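Most arguments about standards for robot training data end up on file formats and sensor timing. Those matter, but I'd start with the table.

At Bikside we recorded 400 sorting demonstrations with hand-held grippers and threw out 84 of them. The 316 we kept were fine on paper. Then the group in Akville tried to use them and asked what was on each table, and we had no record.

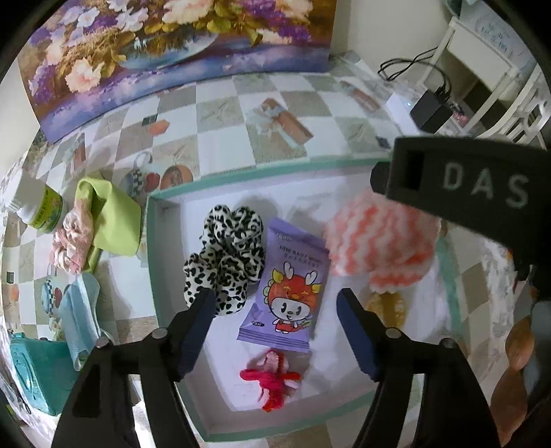
*Hand-held gripper over a shallow box of small items, with a bottle and cloths to the left of it.*

The Didenko checklist, which many small groups copy, asks for the target objects only. I think that is too thin. A scrunchie and a snack packet in a box are one task on a bare surface and another on a printed cloth with mugs and fruit all over it. The log should name the cloth, the things outside the box and whatever stands behind the table.

People object to the time. In our Tododari trial the longer form added almost 2 minutes per setup -- not per recording -- and we ran 108 recordings under it without falling behind.

I would make the form mandatory and let groups choose their own format. A recording with no setup log should stay out of the shared set until someone writes one.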